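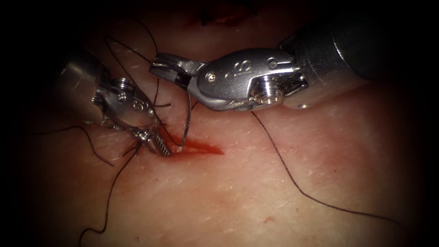 Figure 1. Suturing on the tissue pad by remote control. The needle is in the right jaws, with the left jaws at the edge of the cut.

Teaching by Teleoperation: One Stitch, Many Regrets
Final project report
Shiyu Yan and Mélanie MacDonald
Friday, June 5, 2020

1. What we set out to do

Our proposal promised a robot that could close a small wound after watching a person do it. Our adviser wrote "ambitious" in the margin, and we took it as praise. By the second month the goal had shrunk to a single stitch, and by the end it had shrunk again to the part of the stitch where the needle goes in. This report covers that part.

2. Setup

The operator sits at a console with two hand controllers and sees only what the camera sees. Each controller drives one instrument. While the operator works, our recording program, Clollow, saves the video along with the joint angles of both arms and the opening of both pairs of jaws. We named it late at night and it was too much trouble to rename.

Motion is scaled down, so a large movement of the hand makes a small movement at the tip. This is a great help with tremor. It is less help with impatience.

Neither console gives any sense of touch. You learn how hard you are pressing by watching the pad bend, and for the first week we mostly learned it too late.

3. Collecting demonstrations

We split the task into pieces: pick up the needle, turn it so the curve faces the right way, bring the tip to the edge of the cut, drive it through, pull. The turning is what eats the time. A curved needle held slightly wrong looks fine on the screen right up until it goes in at a slant.

Shiyu recorded 44 demonstrations and Mélanie recorded 34. We had agreed on equal numbers, but Mélanie restarted any run she considered ugly and Shiyu did not consider any of his runs ugly. We kept both styles in the training set. The model learned from both, and on bad days you could tell whose hands it was borrowing.

Thread was the other problem. Black thread on a pale pad is easy to see and hard to ignore. Leftover strands drifted into the work area, and the operator would steer around them without thinking. The model then learned to steer around strands too, including on pads that had none. After that we cleared the loose ends between runs, or at least wrote down that we should.

4. Training

We trained two policies on the same data. The first, Trisus, copies the operator's motion directly from the video. The second, Vakier, also gets the joint angles and predicts a short stretch of motion at a time. Vakier was smoother. Trisus had a habit of stopping just short of the cut and waiting there, as if for a second opinion.

5. Results

Vakier brought the needle tip to the wound edge in most trials and drove it in on fewer of them than we would like. Its usual failure was a poor grip at the start, which it then carried faithfully through every later step. The left instrument, whose whole job is to steady the tissue, did well. We suspect it had the easier job, having done it ourselves.

6. What we would change

Record failed grips and how to fix them. Our demonstrations were nearly all clean, so the model had never seen a person recover from a mistake, although plenty of recovering went on before we pressed record.

Agree on a style before collecting anything. We will have this argument again in August, when the Ajayi lab lets us back on the console and we try for the pull-through.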